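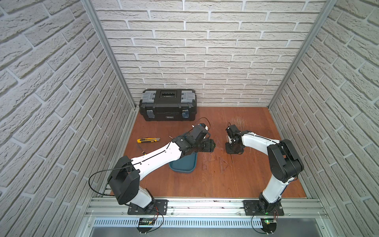

Black plastic toolbox with gray lid inserts, set against a white brick-pattern wall.

Neklow 3 Training Vest for Soccer
Sold by Darley Team Supply
Item 3461
Sizes: youth large through adult XXL
Colors: black, navy
Last updated 4 June 2020

We stock the Neklow 3 because players kept asking for it. They see pros pull off a jersey after the final whistle with one of these little crop-top vests underneath, and they want one. Fair enough. Before you put it in your cart, please read what we think it does and what we think it doesn't.

What it is

The Neklow 3 is a snug, sleeveless vest with a pocket between the shoulder blades. The pocket holds a tracking pod (sold separately, see below). The pod logs distance, top speed and the number of hard sprints, then sends the session to your phone when you get home. The vest itself weighs 58 grams in adult medium and goes in the wash with the rest of your kit. Take the pod out first.

What the maker claims

Fekik, the company behind the vest, says on the package that it "supports the upper back, improves posture and helps you run taller." We asked them what that was based on. They sent us a brochure. The brochure said the same thing in a larger font.

Our view is that this is a stretchy top with a pocket. It holds the pod still, which matters, as a pod that bounces around gives you junk numbers. Will it fix your posture? We doubt it. Will it make you faster? No. It won't give you abs either, whatever the model on the box suggests.

About the pod

The vest is cut for the Noiphan pod and we wouldn't try to cram anything else in there. Other pods we tried were either too wide for the opening or sat low and dug in when we lay down for sit-ups. The Noiphan clicks into place with the light facing out.

Distance figures looked sensible on an open field. Next to a tall grandstand they got strange, and indoors they were useless. Top speed is the number everyone brags about in the locker room and it's the one we trust least. One short burst gets counted as a sprint on one day and ignored the next. If you compare your own sessions over a few months, you may learn something. If you compare yourself to a pro's numbers off the TV broadcast, you're comparing two different systems and you'll probably just feel bad.

The app is free for the first season. After that Fekik charges a yearly fee to see anything older than your last session. The notice is in small print on the inside flap. We think it should be on the front.

Fit

Runs small. Most adults should go up one size, and two if you're broad across the chest. It should feel tight without pinching under the arms. If you can pull the back pocket away from your skin by more than an inch, it's too big and the readings will suffer.

The youth large is fine for most players in their early teens. We don't carry anything smaller, and we don't plan to. A nine-year-old doesn't need a sprint count.

Care

Machine wash cold, inside out. Hang dry. No fabric softener. The black holds up better than the navy, which faded on ours by the end of the season. The seam at the top of the pocket is the weak spot, so check it now and then. Two of our own test vests let go there.

What's in the box

One vest
One size card
One code for the first season of the app

The pod, charging cable and carry pouch are not included. The photo on the box shows all of them, so don't go by the box.

League rules

Many youth and adult leagues treat a pod as electronic equipment and won't allow it in matches. Some refs will let it go and some will send you to the sideline to take it off. Ask first. We can't take back a worn vest because your league said no.

Returns

Unworn, tags on, within 30 days. For health reasons we can't take back anything that's been through a practice. Split seams are covered through the end of the season you bought it in; send a clear picture of the damage along with your order number.

Stock

We have 574 in the warehouse, mostly adult medium and large. Youth large is low and the next delivery isn't due until September.

Should you buy it?

If you already own a Noiphan pod and the vest that came with it has gone baggy, yes, this is a better vest. If you're starting from nothing, add up the vest, the pod and the yearly fee before you decide. For the same money you could get a decent ball, a set of cones and a new pair of cleats, and we sell those too.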